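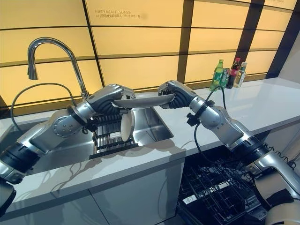 Dish rack IN the sink or on the counter?
Kitchens & Baths > Sinks and Faucets

drinden_sinkhole
Started May 13, 2018
Ok need opinions quick, spouse is about to order. Deep stainless sink, one big basin, white solid surface counter. We've been keeping a black rack with slots down in the basin and washing in what's left of it. Plates and cups only, pots go in the machine. Now the other half wants a counter rack with a tray. I say the counter stays clear. Who's right

mopbucket949
Counter. Always counter. You paid for a big single basin and then you fill half of it with a rack?? Try washing a sheet pan in there.

drinden_sinkhole
Sheet pans go in the dishwasher. Read the post

mopbucket949
Mine come out of the dishwasher filthy so good luck with that

PlullelPat
In sink here, six years. Drips go down the drain where they belong. Counter racks leave a puddle no matter what the tray says, and on white solid surface you get that cloudy ring. Took me half of January to scrub one out - baking soda paste, finally.

tilde_k
Which faucet do you have? Matters a lot. If its a fixed spout you'll be splashing the clean stuff the whole time. Pull-down sprayer you can aim low and keep it off the rack.

drinden_sinkhole
Pull-down, tall gooseneck, chrome. Splashing isn't really the problem. Cups are. They tip over if I put them on the prongs, and if I lay them sideways water sits in the bottom. Here's the basin with the rack in, back left corner. I slide it around depending whats in there
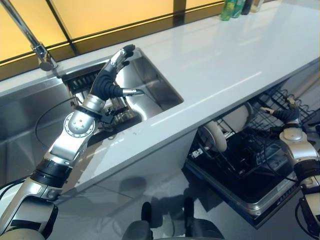 Ghislain Charbonneau
Cups go upside down at the end of the row, angled against the last slot, never on their side. And put little rubber feet under that rack or you will scratch the bottom. I did mine with a Dadis rack and a bare steel sink, first month. Brushed finish, you can't buff it out evenly, I tried.

mopbucket949
See, scratches. Counter.

PlullelPat
A scratch in a steel sink is just a sink. Mine's got 1000 of them and it looks fine

tilde_k
Hard disagree Pat, some of us look at the thing every day. But feet fix it. Or a folded towel underneath, though that gets gross fast.

lowell_and_sons_mom
Third option - roll up mat that goes across the top of the sink. Got one from Lévesque, rinses off, goes in a drawer. Not great for plates, they lie flat and stay wet on one side. Glasses love it

drinden_sinkhole
Drawer space is zero but thats not a bad idea for the cups. Spouse's pick is 190 with the tray by the way. For a dish rack.

mopbucket949
190?? ok I'm switching sides. Keep it in the sink

PlullelPat
lol

tilde_k
Before you do anything lift the rack out and check under it. Mine had slime on the bottom of every slat. I pull it once a week now, hot water and vinegar, stand it on end til dry.

drinden_sinkhole
Checked. Not discussing what I found. Feet ordered, roll mat maybe, the fancy one is out of the cart for now

Ghislain Charbonneau
Get the clear feet, the black ones left marks on mine.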